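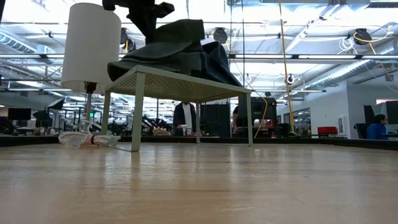 Der Greifer auf dem Stoff, darunter das grüne Gestell mit der Lochplatte.

Nachgiebigkeit

Der Fehler trug die Nummer 153 und kam immer aus dem linken Arm. Im Handbuch von Zorik stand dazu: Positionsabweichung Achse 5 außerhalb Toleranz, Ursache prüfen. Mehr stand dort nicht. Ich löschte die Meldung, fuhr den Arm in die Grundstellung und startete den Ablauf neu. Nach einer Stunde war die Meldung wieder da.

Die Zelle in Jedau hatte ich im August übernommen. Mein Vorgänger war nach Gadton gewechselt und hatte mir einen Ordner hinterlassen, in dem die Prüfprotokolle nach der Farbe der Trennblätter sortiert waren. Eine Legende dazu fand ich nicht. Unter Gelb lag ein einzelnes Blatt mit seiner Handschrift: »Arm links – Nachgiebigkeit beachten.« Der Begriff ist bei Zorik nicht belegt. Es gibt dort eine Steifigkeit, sie wird als Zahl zwischen null und 200 eingetragen, und sie stand auf dem Wert, der im Inbetriebnahmeprotokoll vermerkt war.

Ich begann mit der Mechanik. Schrauben am Flansch mit dem Drehmomentschlüssel nachgezogen, keine bewegte sich. Kabelführung von der Basis bis zum Ellbogen abgetastet, Steckverbinder gezogen, Kontakte gereinigt, wieder gesteckt. Dann die Greiferbacken von Hand geöffnet und geschlossen, auf Spiel geprüft. Es war keines vorhanden, das man hätte spüren können.

Als Prüfteile nahm ich Textilien. Metallklötze liegen da, wo man sie hinlegt, und ein Arm, der an einem Klotz richtig misst, kann an einer Mütze trotzdem falsch greifen.
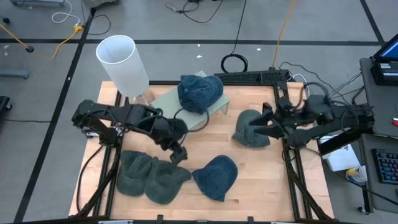
Darmawan Sitompul
Servicetechniker, schreibt kurze Prosa

Fünf Mützen also, eine davon auf dem Gestell, die anderen auf der Tischplatte. Der Ablauf war einfach: anfahren, absenken, Backen schließen, anheben, ablegen, Grundstellung. Für jeden Griff schrieb die Steuerung eine Zeile. Ich saß am Laptop und verglich Soll mit Ist.

Der rechte Arm lieferte Zeilen, über die sich nichts sagen ließ. Der linke lieferte sie auch, solange er auf die Tischplatte griff. Über dem Gestell blieb er beim Absenken zu hoch. Die Abweichung betrug 2 Millimeter. Das liegt innerhalb der Toleranz und löst keine Meldung aus. Beim nächsten Griff fing er jedoch mit dem Rest der alten Abweichung an, und so kam im Lauf einer Stunde zusammen, was am Ende 153 hieß.

Ich rief bei Wuisan an, wo man die Steuerung geliefert hatte. Die Frau am Telefon ließ sich die Softwareversion vorlesen und fragte, ob die Nullpunkte stimmten.

»Gestern gesetzt«, sagte ich.

»Kalt oder warm?«

Ich sah ins Protokoll. Gesetzt hatte ich sie morgens, direkt nach dem Einschalten.

»Kalt.«

»Dann setzen Sie sie warm. Und fragen Sie, wie Ihr Vorgänger es gemacht hat.«

Ich ließ den Arm eine halbe Stunde ohne Last verfahren, legte die Hand auf das Gehäuse von Achse 5 und setzte die Nullpunkte neu. Die Abweichung über der Tischplatte verschwand bis auf das Rauschen. Über dem Gestell blieb sie.

In Gadton ging nach langem Läuten jemand an den Apparat und holte ihn aus der Halle. Ich las ihm das gelbe Blatt vor. Er schwieg eine Weile. Im Hintergrund lief eine Pumpe.

»Damit ist nicht der Arm gemeint«, sagte er dann. »Das heißt, doch, aber der Parameter im zweiten Menü. Er hört auf zu drücken, wenn etwas nachgibt. Stoff gibt nach, und die Platte gibt auch nach. Beides zusammen hält er für den Tisch.«

»Warum steht das nicht im Protokoll?«

»Das Feld war zu kurz.«

Ich fand den Parameter hinter einem Servicepasswort, das auf der Rückseite des Trennblatts notiert war. Die Bezeichnung war aus einer anderen Sprache übersetzt und lautete »Geduld Kontakt«. Ich erhöhte den Wert um eine Stufe, speicherte, startete die Steuerung neu und wartete, bis beide Arme ihre Referenz gemeldet hatten.

Zum Schluss legte ich eine schwere Lage Stoff auf das Gestell, mehrfach gefaltet, weil sie am stärksten nachgibt. Der Greifer senkte sich, bekam Kontakt und drückte weiter, bis der Istwert den Sollwert erreicht hatte. Ich ließ den Ablauf zwei Stunden stehen. Keine Meldung.

Das Protokoll füllte ich noch am selben Abend aus. Datum: 21. September 2024. Befund: Nullpunkte im kalten Zustand gesetzt, Kontaktschwelle zu niedrig. Maßnahme: beides korrigiert. Im Feld Bemerkungen war Platz für eine halbe Zeile. Ich schrieb »Warm setzen« hinein, dann war das Feld voll. Den Rest schrieb ich auf ein leeres Blatt, mit der Nummer des Menüs und dem alten und dem neuen Wert, und heftete es unter Gelb.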